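4. 관찰 쉼터(하이드)에서 단말기 설치하기

이 장은 Gredivora 보호구역의 관찰 쉼터에 Busgate 안내 단말기를 처음 놓는 방문객과 현장 안내원을 위하여 썼습니다. 단말기는 관리 사무소에서 빌린 상태 그대로는 쉼터의 기록을 받지 않습니다. 반드시 아래 순서대로 등록을 하여 주십시오. 3장에서 배터리 충전을 이미 마친 것으로 생각하고 설명합니다.

4.1 출발하기 전에

1. 단말기 뒷면의 번호와 대여표의 번호가 같은지 확인합니다. 번호가 다르면 출발하지 말고 사무소 창구에 말씀해 주십시오.
2. 전원 단추를 길게 누릅니다. 초록색 불이 켜지면 손을 뗍니다.
3. 언어를 고릅니다. 한국어는 목록의 두 번째 쪽에 있습니다.
4. "구역 지도 받기"를 누릅니다. 지도의 크기는 526 MB입니다. 사무소 밖에서는 무선 신호가 약하므로 여기에서 다 받아야 합니다.
5. 지도를 받은 뒤에 화면 위쪽에 구역 이름 "Gredivora"가 나오는지 봅니다.

참고: 지도를 받는 중에 화면이 어두워져도 고장이 아닙니다. 화면을 한 번 건드리면 다시 밝아집니다.

주의: 배터리가 50% 아래이면 지도 받기가 시작되지 않습니다. 충전기는 창구에서 빌릴 수 있습니다.

4.2 쉼터에 도착한 다음

1. 쉼터 문을 열기 전에 단말기의 소리를 끕니다. 물가에 코끼리나 물소가 있을 때에는 작은 소리에도 무리가 움직일 수 있습니다.
2. 문은 천천히 열고, 들어간 다음에는 꼭 닫습니다. 문이 열려 있으면 개코원숭이가 들어옵니다.
3. 창 아래의 받침대에 단말기를 놓습니다. 화면은 안쪽을 향해야 합니다. 화면이 바깥을 향하면 햇빛이 반사되어 동물이 놀랍니다.
4. 받침대 양쪽의 고정 나사를 손으로 돌립니다. 도구를 사용하면 나사산이 상할 수 있으니 손의 힘으로만 하십시오.
5. "쉼터 등록"을 누르고 벽에 있는 쉼터 번호를 입력합니다. 강 쪽의 큰 쉼터는 33번입니다.
6. 등록이 되면 짧은 진동이 두 번 있습니다. 진동이 한 번만 있으면 번호가 틀린 것이므로 5번 단계를 다시 합니다.

참고: 쉼터 번호는 지도에 있는 도로 번호와 다릅니다. 이 둘을 바꾸어 입력하는 경우가 많습니다.

4.3 관찰 기록을 입력하기

1. 첫 화면에서 "새 기록"을 누릅니다.
2. 동물의 종류를 고릅니다. 이름을 모르면 "모름"을 고르고 크기와 색만 적어도 됩니다. 짐작으로 이름을 고르지 마십시오.
3. 마릿수를 입력합니다. 새끼는 다른 칸에 따로 씁니다.
4. 방향을 고릅니다. 방향은 쉼터 창에서 밖을 보았을 때의 왼쪽, 가운데, 오른쪽입니다. 동서남북으로 쓰지 않습니다.
5. "저장"을 누릅니다. 저장한 기록은 신호가 있는 곳에 가면 저절로 보내집니다.

잘못 입력한 기록은 보내지기 전까지 고칠 수 있습니다. 보낸 다음에는 기록 담당 Tülin Özkan 씨에게 수정 신청서를 내야 합니다. 신청서는 이 설명서의 부록 2에 있습니다.

주의: 코뿔소를 보았을 때에는 위치를 다른 사람에게 알리지 마십시오. 단말기에서도 코뿔소 기록은 지도에 나타나지 않게 되어 있습니다. 기록이 사라진 것처럼 보여도 저장되어 있으니 두 번 입력하지 않습니다.
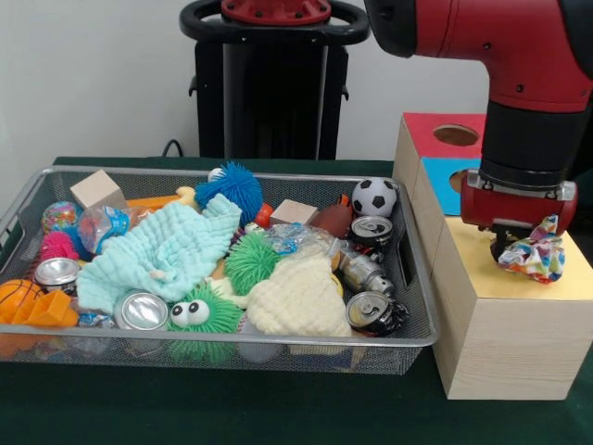
문제 해결

화면에 "위치를 찾을 수 없음"이 나옵니다.
쉼터의 지붕이 두꺼워서 신호가 들어오지 않는 경우입니다. 단말기를 받침대에서 빼지 말고, 받침대를 창 쪽으로 끝까지 밀어 주십시오. 잠시 기다려도 같으면 쉼터 번호를 손으로 입력하고 그대로 사용할 수 있습니다. 밖으로 나가서 신호를 찾는 것은 금지입니다.

진동이 전혀 없습니다.
설정에서 "절전"이 켜져 있는지 봅니다. 절전 중에는 진동 대신 화면에 초록색 줄이 나옵니다.

화면이 손가락에 반응하지 않습니다.
먼지가 많은 계절에 자주 있는 일입니다. 단말기를 끄고 마른 천으로 닦습니다. 물이나 벌레 쫓는 약이 묻은 천은 화면을 상하게 합니다.

기록이 보내지지 않습니다.
Flornar 전망대나 정문 주차장까지 가면 신호가 있습니다. 차 안에서 단말기를 켠 상태로 두면 됩니다. 운전하는 사람은 단말기를 조작하지 마십시오.

받침대가 흔들립니다.
고정 나사를 다시 조입니다. 그래도 흔들리면 그 받침대는 사용하지 말고 옆 창의 받침대로 옮깁니다. 옮긴 다음에 등록을 새로 할 필요는 없습니다.

4.4 반납하기

1. 쉼터를 나오기 전에 "등록 해제"를 누릅니다. 해제하지 않으면 다음 사람이 같은 쉼터를 등록할 수 없습니다.
2. 창으로 밖을 보고, 가까운 곳에 큰 동물이 없을 때에만 문을 엽니다. 동물이 길 위에 있으면 안에서 기다립니다.
3. 단말기를 끄고 보호 주머니에 넣습니다. 차의 앞유리 아래에 두면 너무 뜨거워지므로 그늘진 곳에 둡니다.
4. 창구에서 대여표와 함께 반납합니다. 충전기를 빌렸으면 같이 돌려주십시오.

참고: 10월부터는 창구가 해가 지기 전에 닫습니다. 늦게 돌아온 분은 정문의 야간 상자에 단말기를 넣고, 대여표에 이름과 쉼터 번호를 써서 같이 넣어 주십시오. 야간 상자에 충전기는 들어가지 않습니다. 충전기는 다음 날 아침에 창구로 가져오시면 됩니다.

한국어판 내용에 대한 질문은 방문객 안내 담당 Iqra Dogar 씨가 받습니다. 받침대와 쉼터 시설의 고장은 시설 담당 Muammer Ersoy 씨에게 알려 주십시오.

이 장을 마지막으로 고친 날: 9월 30일 월요일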